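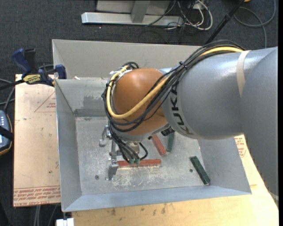
Fig. 3. Arm over the metal bin, gripper lowered toward the red and green blocks.

Punder Chore Cell Set-Up Guide
Section 3: Bin Clearing
June, by Piroska Tóth
Print this page | E-mail this page

This section covers the bin-clearing trial, the shop-floor stand-in for tidying a drawer or a toy box. Complete Section 2 (gripper mounting) first.

1. Set the bin on the work surface within reach of the arm. Clamp one edge.

2. Lay the blocks flat on the bin floor at mixed angles. Do not stack them.

3. Jog the arm through its full path at low speed. Check that the cables clear the bin walls at every wrist angle.

CAUTION: Stay outside the marked zone while the arm has power. Keep the handheld controller with you during jogging.

4. Load the Womgate pick routine and set the time limit to 30 seconds per block.

5. Start the run. If the gripper misses the same block 3 times, the routine stops and shows code 311. Move the block away from the wall and restart.

NOTE: Scratches on the bin floor do not affect gripping. Replace the bin if the floor is dented.

Limits of use

The routine handles rigid blocks of one known shape. It has not been approved for cutlery, cloth, or mixed household items. In the Dusitz trials, a person with no training cleared the same bin in less time than the arm on every run. Expect up to 30 minutes of adjustment after any change of part. Unattended chore work is outside the scope of this guide.

For gripper finger replacement, see the Farkas supplement.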